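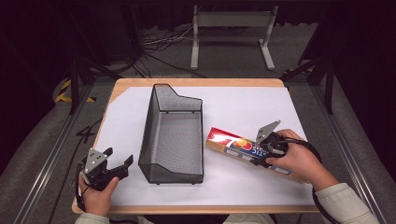 Box Into Basket: Month Two at the Lundcombe Robotics Club

Last updated: May 22, 2019

I promised a post after our last demo and then went quiet, so let me catch up! The club is deep in its spring project and I am having more fun than I've had in years. We're calling it Illarska (the name won a vote, and no, it doesn't stand for anything). The goal is to teach a robot arm to tidy a table by giving it a whole pile of examples done by people with grippers in their hands.

My task this spring is the long box. You'd think a box would be easy. It's got flat sides, it's light, it doesn't roll. But it's long and skinny, the kind foil or plastic wrap comes in, and if you pinch it anywhere except near the middle the other end swings down like a seesaw. Our black mesh basket is long and skinny too, with a tall back panel, so the two have to line up before you let go. I must have bumped that back panel in half of my early tries.

We set a target of 80 clean runs per item. I'm at 33 for the box, and I'm weirdly proud of every one of them. A run counts as clean if the box goes in on the first try, no drops and no help from a knee (don't ask). After each one you put the box back down at a new angle, open both grippers, take a breath and go again.

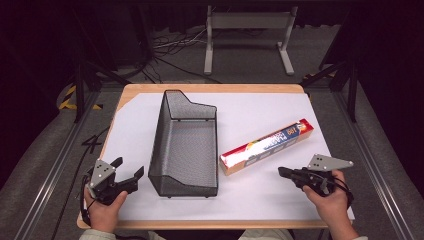
The big surprise for me has been how slow you need to be. My first week I moved like I was unloading groceries, and when we played the runs back my hands were a blur. The fix was to count in my head: reach, close, lift, turn, lower, open. It feels silly for the first ten minutes and then it turns into a sort of dance. I catch myself doing it at home with the dishes now.

The left hand gets ignored by every beginner, me included. Mine used to drift all over the place while the right one did the work. Now I try to keep it ready near the basket, jaws open, so it can steady the mesh if I need it. That one change got my good runs up more than anything else I tried. I also love the view from down by the fingers! You see the pads, a patch of white paper and the wall of the basket looming up like the side of a ship. 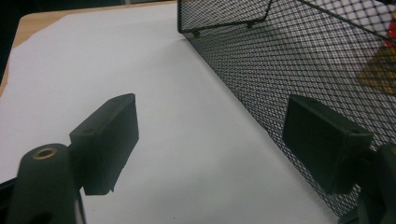 Gripper's-eye view, with the mesh basket on the right.

We train on the first batch next week. Our scoring script is a little thing called Dai, written by last year's group, and it's picky in a way I've come to respect. It threw out 28 of our practice runs, mostly for starting before the hands were still. I groaned, then I watched a few of them back and had to agree with it.

After that comes the part I can't wait for, which is seeing what the arm does with an angle none of us ever showed it. If it goes well we'll take Illarska to the Lanari student showcase in July. There are four of us signed up so far, and we could use a couple more pairs of hands before then. You don't need to know any code. If you can pack a lunch you can do this, and the club meets right after last period.

Next post: soft things. I tried a dish towel yesterday and it was a mess, but I've got ideas.

Contact | © 2019 Lundcombe Robotics Club Blog | Back to top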